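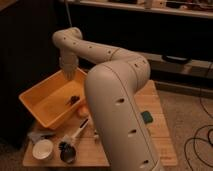
Tips for Clearing the Table with a Rented Helper Arm

By Rafferty Iwasaki

I have been putting dishes in a tub since I was tall enough to carry one, so when a neighbor told me that Sembiring was renting out the Grernska table arm by the week I laughed, and then of course I went home and looked it up. We kept ours for two weeks in January. My family has asked me so many questions about it that I figured I might as well write down what I learned, along with a few habits that made the whole business go more smoothly (some of them are good habits even if you do all your own clearing, which most of us will be doing for a long while yet!).

Pick one tub and stick with it

The arm picks things up off the table and puts them in a tub, and the tub matters more than I expected. Get a big plastic one with sides that slope outward, the kind they use in diners. A strong color helps you as much as it helps the machine, and yellow or orange shows up nicely on a wood table even in the evening. I set ours at a slant because that was how it fit best between the arm and the end of the table, and a corner hanging over a little never caused us any trouble. Just press on that corner before you start and make sure the tub doesn't rock.

Leave some room around each thing

A gripper has to come down from above and close on something, and it needs a bit of bare table on both sides to do it. Forks are fine lying flat. A sponge is easy. Cups like to be out in the open, and I found that if I nudged them a hand's width apart while I was getting up from my chair, the arm had a much better time of it.

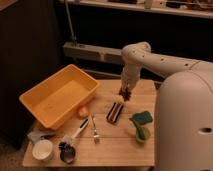
My husband thought this was cheating, and perhaps it is, but I do the same for a tired teenager. What you don't want is a heap. Silverware stacked on a plate with a napkin on top will have the arm hovering and thinking while you stand there with your coffee going cold. Spread the heap out, go sit down, and let it get on with things.

Save the clear glass for last, or do it yourself

I'll be plain about this one. Clear glass on a pale table is hard to see, for me before I've found my spectacles and for the arm too. It managed our everyday tumblers more often than I thought it would, though I stood close by every time. The Pletemach finger pads, which Sembiring charges extra for, gave it a softer hold, and I would pay for them again. Anything that belonged to your grandmother should be carried to the sink in your own two hands. If you do let it try a glass, put it well away from the tub wall so there's room to lift straight up. 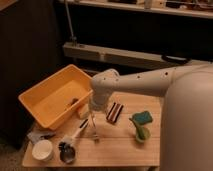
Cloths and rags

Crumpled cloths are the one thing I stopped bothering with. It will pinch a corner and drag the rest along behind, and if there's a cup in the way, well, there goes the cup. I push the cloth off to a front corner of the table and pick it up when I wipe down. A folded cloth goes better than a crumpled one, if you are the folding sort.

Long handles

Dish brushes, scoops and big spoons all have the same trouble, which is that they're heavy at one end. Lay them with the handle toward the back of the table and a clear stretch along the middle, so the gripper can take hold near the balance. I also like to put the long things in after the small ones. A brush lying across the tub makes a fence, and everything after it lands on top and rolls.
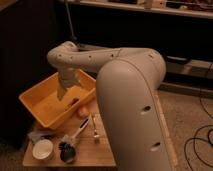 2 min read left

Check the tub before you carry it off

Small dark things settle on the floor of the tub and get forgotten. Have a look before you tip it into the sink. I fished out a bottle stopper one Tuesday that I'd been hunting for all through supper.

Mind the cords

Keep chairs, slippers and pets off whatever side the cables run on. Ours coiled up on the carpet no matter how I laid them out, and I finally bought a Purkano cord wrap, which did the job nicely and now lives on the vacuum cleaner.

Would I rent it again?

For a big holiday, yes, gladly. An ordinary supper took it almost nine minutes, and I can beat that with a baby on my hip. But my wrists were bad this winter, and it was lovely to sit with everyone and talk while the table got cleared. Sembiring will drop the arm off and set it up, and the fellow who came to ours was patient with every one of my questions. Ask for a morning delivery if you can, so you get a practice run at lunch before company comes.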